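Speaker notes, "Sorting the Kitchen Before a Move"
Elie Yammine, evening talk at the Lindsay library, small room

Slide 1. Welcome

Good evening and thank you for coming. Wait until the door is closed, the corridor is loud. Say my name slowly. Say that I have moved house 5 times, two of them between countries, and that the kitchen was every time the room I packed worst.

Ask who is moving before the end of March. Let them raise hands. Do not tell the story of the piano, it is too long for this evening.

Slide 2. Why I start with the kitchen

Most people begin with the books, because books are easy. They fill a box, the box closes, it feels like progress. The kitchen stays until the last night, and then everything goes in together, the oil with the towels. When I moved from Wandska to Kustport I opened a box marked "various" and found in it one shoe, a whisk and the papers of the car.

My advice is to begin with the kitchen 23 days before the truck comes. It sounds early. You will still cook in it, only with fewer things.

Pause. Somebody will ask why exactly 23. Answer: this is how long I had in Kustport, and it was enough.

Slide 3. The sorting table 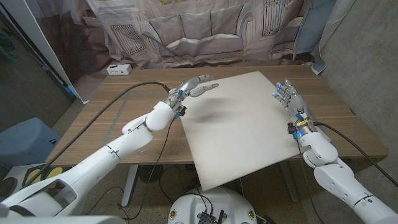 You need one surface that belongs to the sorting and to nothing else. For me it was the dining table, and we ate on the balcony for that time. Every item must pass over this table once, and on the table you decide: it travels, it is given away, or it is used up. If you have a wooden table, do as on the slide and lay a large board on it, and it is fine if the board lies diagonally. The work then happens on the board, and a scratch from a pot is a scratch in the board. Mine was the back of an old cupboard. Please do not buy one for this purpose.

Say here: one drawer at a time. Not two drawers. I tried with two and I mixed the candles into the cutlery.

Slide 4. Things in the freezer

Go faster here, the group last time was already reading ahead.

Make a list of what is in the freezer and hang it on the door. Cross out what you eat. My wife and I had soup on every Sunday, and some of these soups I would not serve to guests. What remains on the last two days goes to a neighbor. Ask the neighbor before, not with the bag in the hand.

Slide 5. Labels

Write on the side of the box and not on the top, for boxes are stacked. Write the room in the new home, then the number. I had 49 boxes in the move to Garkitz, and the list of the numbers was in box 12. Wait for the laugh. If there is no laugh, continue.

Keep the list in your coat.

Slide 6. The first-evening box

Kettle, two cups, one sharp knife wrapped in a dish towel, bread, salt, toilet paper, the charger for the phone. This box rides with you and not in the truck. Somebody always adds "corkscrew", so leave a moment for this.

Slide 7. Questions

If they ask about insurance, say that I am not the right person. If they ask about moving companies, I can speak only of the one in Garkitz, which came late but broke nothing.

The handout lies next to the coats. Switch off the projector before I collect my papers, the fan is noisy. The key goes back to the front desk by 9 p.m.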